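**Topic: Can a machine put the groceries away yet? (kitchen chores, mostly)**

**plosby_pete**

My sister and I got into it over dinner about whether there is anything on the market, or even close, that could do the dull part of a kitchen for you. I don't mean a dishwasher, I love my dishwasher. I mean the business of coming home with bags and getting the soft things into a bowl without bruising them, wiping the counter, finding the lid that goes with the tub. She says five years. I say I'll be in the ground. What do you all think? I have a bad shoulder and a real interest in the answer!

**RizwanBangash**

Pete, I'm sorry about the shoulder. I fixed packing equipment at Contreras for a long while, so I'll give you the shop-floor side. A machine that sees the same carton in the same spot all shift long is a wonderful thing, and we had one that ran 754 cartons between jams on a good night. Then somebody ordered a carton with a slightly different flap and we were all standing around it with our coffee until 3 a.m. Your kitchen is nothing but different flaps. Fruit is about the worst of it, to my mind, with every piece its own size and its own softness. A mandarin alone is a fair test, with that loose skin and the little flat spots, and you want a grip that holds it and leaves it fit to eat.

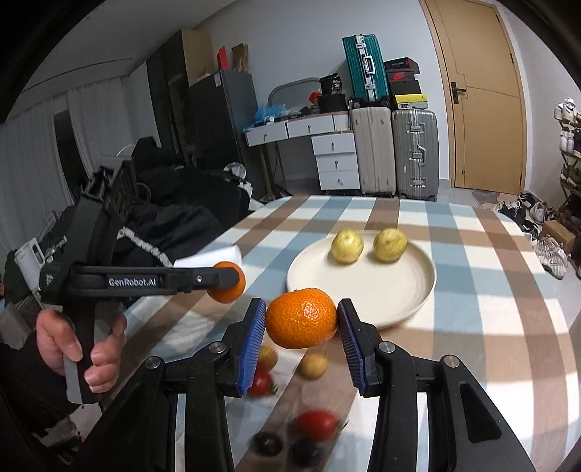
**ostap_h**

I'm going to disagree with Rizwan, in a friendly way, because I think he's judging the new stuff by the old stuff. Those carton machines were told where to go. What people are working on now learns from somebody's hand doing the job, over and over, in an ordinary room with shoes by the door. Holding a mandarin between two padded fingers is a pretty modest thing to ask, and I'd trust it with my groceries before I'd trust my nephew (sorry, nephew).

Where I get less sure is speed. I timed myself sorting the produce from our Sukisside market box last February, and it took me 191 seconds including eating a strawberry. If a machine needs half an hour I'd probably still take it, as long as it does it while I'm at work.

-- Ostap Horobets

**trirnlow_mom**

Half an hour is fine by me too! But who cleans the machine? I bought one of those floor-mopping robots, and between rinsing the pads, untangling the brush and lifting every chair onto the table, I'm fairly sure I do more work than I did with a bucket. It was $236 on sale and it lives in the closet now.

**RizwanBangash**

Ostap, fair enough on the learning, and I'll grant you it's a different animal from what I worked on. My worry is the pile. One mandarin with space around it, fine, I believe you. Put it on a plate with the rest of the fruit, big ones leaning on little ones, and the fingers need somewhere to go. You and I just nudge things aside with a knuckle and don't notice we've done it.

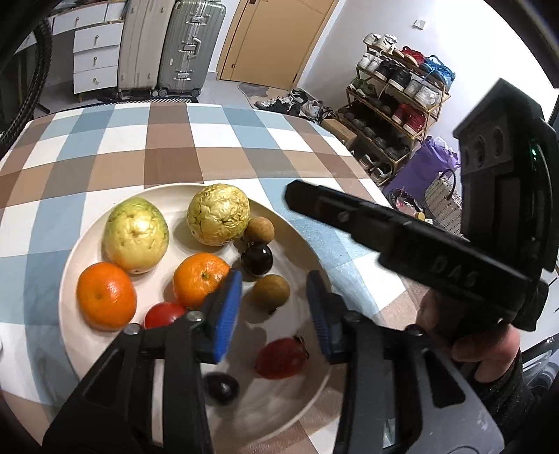 And a longan and a strawberry want completely different handling, though they'd both fit in the same palm. Squeeze a strawberry the way you'd squeeze a longan and you've got jam. I'd like to see a machine go through a mixed plate like that 962 times, at somebody's real table, and then hear how many berries were still worth eating. Until I see a number like that I'm keeping my wallet shut.

**ostap_h**

That's a good test and I'd read the results with pleasure. I only think you'll get your number sooner than you expect. The nudging can be learned too. My guess is fruit first, then folded towels, and fitted sheets never.

**trirnlow_mom**

If it does fitted sheets I'll clear out the closet for it.

**plosby_pete**

Thank you all, this is more than I hoped for. I read Rizwan's part out loud to my sister and she says she's on Ostap's side and is sticking with five years, so we've put a pie on it. Rizwan, did Contreras ever get that flap sorted out?

**RizwanBangash**

We did, Pete. Took a strip of felt and some tape. It was still on there when I left.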